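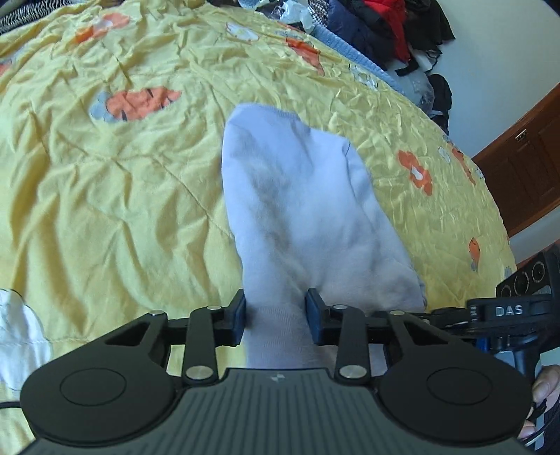 *A sock on the bed, held at the cuff. The rest of the heap is at the far side.*

**To:** home-automation list
**Subject:** Re: Are we anywhere near a machine that does the laundry?
**Date:** June 26, 2026

> I run a small guest house in Osuvstead and do all the washing myself. Every year I read that household robots are nearly here and every year I am still matching socks at ten at night. Is there anything I could buy or hire now that would take clean clothes off a bed, sort them, fold them and put them in piles? I don't mind if it is slow. I would also like to know whether commercial laundries have solved this, as I might send more out if they have.

I can answer some of this. I worked in a hotel laundry before I moved over to maintenance, and I have kept half an eye on the subject.

The short reply is no, not as you describe it. Washing and drying have been done by machine for so long that we forget they were ever chores. The part left over is the handling, and handling cloth is hard for a machine. A mug is the same shape wherever you put it down. A sock can be flat, balled up, inside out or stuck in the leg of a pair of trousers, and it has to be recognised as a sock in all of those states.

Look at the sock in the picture. It is white, on a pale yellow bedspread that is full of creases and has flowers printed all over it. You and I see where the sock stops and the bedspread starts. Software has to work that out from edges and shadows, and a crease in satiny cloth gives plenty of both. Then the jaws have to close on the cuff and not on a pinch of bedspread as well. I have watched Mimo units at a trade day do this part well, one sock after another from a plain grey table. On a made-up bed they picked up the cover too, more than once.

Holding the sock is also only the start. You want to know if it is the right way out, then find its partner, then lay the two together and fold them. Most of the demonstrations I have seen stop at dropping single items into a box. That has some use, but it isn't what you asked for.

The heap at the top of the bed would worry me more than the sock. There are jackets up there, a light blue knitted thing, a plastic bag and something grey in clear wrapping. Half of that isn't laundry. Somebody sorting it would put the bag to one side without thinking. A machine needs to have been taught what a bag is and what you want done with one, and your answer may not be the same as mine.

On your second question, commercial laundries are further on, but with flat work. Sheets, pillowcases and towels go through feeders and folders at a good speed. Where I worked we had a line that took 242 sheets in a test hour, with 3 of us on it, and all of us were needed. Two people found corners and clipped them in, and one cleared the far end. The folding was automatic and the finding of corners was not. Newer plants have machines for the corners too, so I may be out of date there. Guests' own clothes were sorted and folded by hand, socks included.

As for buying or hiring, the Joveneo folding cabinet does shirts and trousers if you hang each one on the clips yourself. I tried one for two weeks. It made a tidy fold, but by the time I had a shirt straight on the clips I could have folded it. It won't take socks or anything small. Alemneh has been talking about a two-armed machine for small hotels, and I believe there is an open afternoon in July. I would go and look, and take a bag of your own washing with you. Ask them to tip it out on a bed. If they will only work from their own table with their own towels, you have your answer for this year.

For now, in your place I would send the sheets and towels out and keep the clothes. Put socks in a mesh bag by room before they go in the wash, which gets rid of most of the matching. It costs very little and it saved me more time than the cabinet did.

If anyone on the list has used a machine on mixed clothing in a real house for longer than a demonstration, please post what it managed and what it left for you. I would be interested in knitwear especially, as I have seen almost nothing on that.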